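Arano Community Library
Minutes of the Regular Meeting of the Library Board
10 October 2018

Present: Svend Thorlacius (chair), Birthe Ásgeirsdóttir (recording), R. Dinier, L. Potgieter
Absent: M. Pravetti

The chair called the meeting to order at 6:35 p.m. in the downstairs reading room. Minutes of the previous meeting were approved with one correction: the book sale ran two days, not three.

1. Public comment

A resident of Mill Street asked if the library could open earlier on school holidays. The chair said the hours are set for the year but will be reviewed in December. The same resident thanked staff for the large-print shelf.

2. Circulation and programs

Ms. Ásgeirsdóttir gave the report. New cards issued since July: 207. Children's checkouts were up over last summer and adult fiction was flat. Audiobooks on disc continue to drop, and staff would like to stop buying them at the end of the year. Mr. Potgieter asked about patrons who only have a disc player in the car. The existing discs will stay on the shelf. No vote needed.

Toddler story time is full most weeks. Staff will try a second session on the same morning, starting after the fall break. The knitting group has asked to move from the front table to the local history room – the board had no objection as long as the map drawers can still be opened.

3. Roof and gutters

Two bids were received for the north gutter. The lower bid does not include removing the old brackets. Mr. Dinier will call the bidder and ask for a revised price in writing. Tabled.

The stain on the ceiling above the periodicals has not grown. Staff will keep the newspaper rack where it is for now.

4. Public computers

The desktop computers in the public area are old and the board discussed whether to replace them or repair them one at a time. 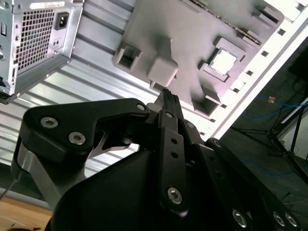 5. Continuation of item 4, repair budget

Mr. Potgieter favored replacing all of the public machines at once so that they match. Mr. Dinier preferred repair and said most patrons use them for email and printing forms. The chair noted that the current budget line would not cover full replacement this year in any case.

It was agreed that any power supply bought as a spare should carry an efficiency rating, and that the rating be written on the purchase request. Members asked what the rating looks like on the part itself.

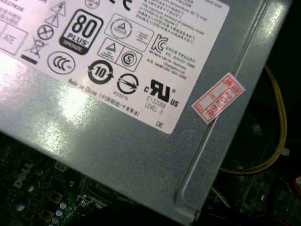 Power supply label with the 80 PLUS Bronze badge.

Motion (Potgieter, second Dinier) to allow up to $90 per machine for parts through the end of the year, with anything higher to come back to the board. Passed, 4 in favor.

6. Meeting room policy

The draft policy was read. Changes made at the table:
– Groups may book up to 2 evenings a month, down from three.
– Food is allowed, but no open flames, including candles on cakes.
– The key must be returned to the book drop the same night.

Ms. Ásgeirsdóttir will type up the changes and send them out. Vote at the next meeting.

7. Other business

The bike rack has come loose on the parking lot side. Mr. Thorlacius will look at it before the first frost. The historical society has offered a run of bound town reports; the board will accept them if the society provides a list first. The front door sign still shows summer hours and needs to be changed.

Mr. Dinier asked that agendas go out a full week ahead. Agreed.

Action items
Dinier: revised gutter bid
Ásgeirsdóttir: policy draft, door sign
Thorlacius: bike rack

Meeting adjourned at 8:10 p.m.

Respectfully submitted,
Birthe Ásgeirsdóttir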